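Beketico — Stelta
Album review
May 26, 2026

Beketico are a quartet who sing partly in French and partly in a language they made up for their first EP, and I have followed them from that time. Stelta is their second full album, released by the small label Juseo. It has 10 songs and it was recorded in one old dance hall, with very little added later.

The opener, "Lahlou", is slow to begin. For almost a minute there is only a bass clarinet and somebody breathing near the microphone. Then the drums enter, a little behind the beat, and the song becomes heavy in a way I did not expect from this band. I played it four times before I went on to the second track.

The middle part is less strong. Songs five and six have nearly the same tempo and the same guitar sound, and on my first listening I did not notice where one stopped. The singer's voice is also mixed very low there. Maybe it is the intention, but I wanted to hear the words.

Side B is much better. "Salt Office" has a chorus which two voices sing in different rhythms, and the long closing piece goes from church organ to noise and comes back again. I think it is the best thing they have done — more patient than anything on the debut. 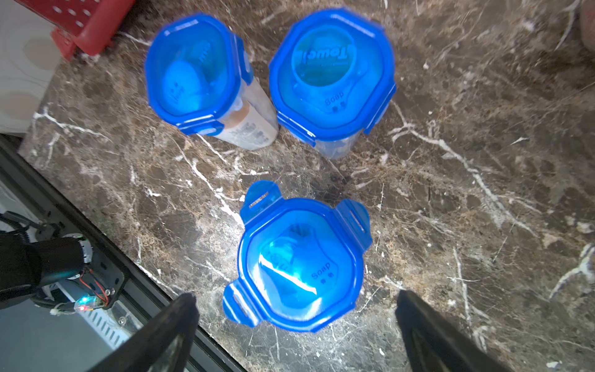
Reading time: 2 min

About the vinyl: my copy is flat and quiet, with a small click at the start of side B. The cover is thick matte cardboard and takes fingerprints easily. The lyrics are printed on the inner sleeve, in gray on darker gray, so you need a good lamp. The digital version is louder and I find it more tiring with headphones.

If you are new to the band, start with side B and return to "Lahlou" after it.

Rating: 7 out of 10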